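Folding table wobbles on one corner, what to do before I buy a new one?

Forum: Furniture and Small Repairs
Thread started in February

levente_ny
Hello everybody. I have a folding table that I use as a second work table. It has a light top and black metal legs, bought used from a neighbor who was moving. The store sticker underneath says Hesen, but I could not find this model on their page, the link only gives me a 404.

The problem is that one corner moves when I press on it. It is not a big movement, but if I write there or cut paper there I feel it every time, and my tea also feels it. I already put a folded piece of cardboard under the leg. It helps for one day, then the cardboard becomes flat and I am again at the start.

My questions: is it the floor, is it the leg, or is it the joint where the leg meets the top? And is it worth repairing? I paid 64 for it, so I don't want to put another 100 in it.

Levente Nyitrai

mabuza_mends
Does it wobble in every place in the room or only where it stands now? Please turn the table half around on the same spot and press again. If the bad corner stays in the same place in the room, you have a floor problem. If the bad corner travels together with the table, it is the table.

pinetop
Sell it. Folding tables are made for a yard sale and a birthday. I had two and both ended the same way.

levente_ny
@mabuza_mends Thank you, I will try this tonight when I am back home.

@pinetop I understand, but I need to fold it sometimes, so a normal table is not possible for me.

mabuza_mends
I don't agree with pinetop. I have used one for sewing for many years and it is steady like a kitchen counter. But I tighten it twice a year, and I never pull it by one corner over the floor. When you lift only one side and pull, all the force goes into the joints at the other end.

levente_ny
I did the turning test. The corner travels with the table. So it is the table, and I was a little sad, I was hoping for the floor.

I attach how one looks when it is open. It stands at an angle in the room, and the long side goes toward the back wall.
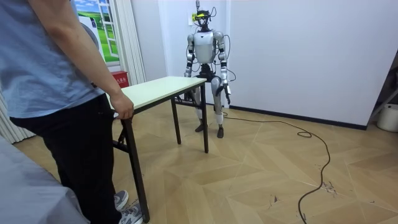
Folding table, open, with a hand on the near left corner.

The movement in mine is exactly in such a corner. When I push from above it gives maybe the thickness of a coin. When I push from the side it is worse.

busi_vw
Hi Levente. The side movement is the important thing. If it was only a short leg, it would rock up and down but feel stiff from the side. If it moves more from the side, I would look at the crossbars and the place where the brace is fixed under the top. On many tables with crossed legs there is one bolt in the middle of the X, and when this bolt is a little loose, the whole leg set can lean.

What I would do:

Close the table and lay it upside down on a blanket.
Open the legs and move each one by hand. Listen also, a loose one usually clicks.
Look at the screws that hold the metal to the top. If a screw turns and turns and never gets tight, the hole is worn out.
Tighten the middle bolt until the leg still folds but doesn't fall by itself.

Busisiwe Van Wyk

pinetop
And if the hole is worn out? Then you are finished, no? The tops are so thin that a longer screw comes out on the other side. I know this from my own table.

busi_vw
No, you are not finished. Fill the hole with wooden toothpicks and wood glue, break them off level, wait until the next day, and put the same screw back. Please don't use a longer one. This works if the top is some kind of wood board. If it is hollow plastic, the toothpicks have nothing to hold to, and I would use a bolt through the whole top with a wide washer. It is not beautiful but it holds.

mabuza_mends
I would say glue only for the holes, never on the bolt. I once bought a table where a person glued the bolt, and it could not fold any more at all.

flavi_m
Can I disagree about the toothpicks? I did this on my Flavimano desk and after one summer the screw was loose again. A small metal insert costs almost nothing and you do it only once. You need a drill and a steady hand, this is true.

busi_vw
@flavi_m For a desk with heavy things on it, yes, I think you are right. For a light table that moves twice a week I still prefer the toothpicks, you can't do much damage with them. But I have no problem if he wants to use inserts.

levente_ny
I had it upside down on the blanket this evening. Result: of the 6 screws on that side, two were turning without end. The middle bolt was also loose, I could turn it with my fingers! I am a little ashamed.

The top is wood board inside, I can see it in the holes. So I will do the toothpicks first. If flavi_m is right I will come back and say it.

One more question, about the feet. The rubber caps are hard and one is missing. Do you buy the round ones by outside size or inside size of the tube?

mabuza_mends
You need the outside size of the tube. Measure it with a caliper, or put a strip of paper around it and divide by 3.14. Brimstead has caps in small bags, the black ones are softer than the white ones and I like them more. Change all the caps together. One new cap between old ones makes the table rock again.

pinetop
Ok, now I am curious. I still have one of my two in the basement. Maybe I will look at the bolt before I carry it to the dump.

levente_ny
Glue is in, table is still upside down, and my cat thinks it is hers now. I ordered the black caps, they should be here before the end of the month.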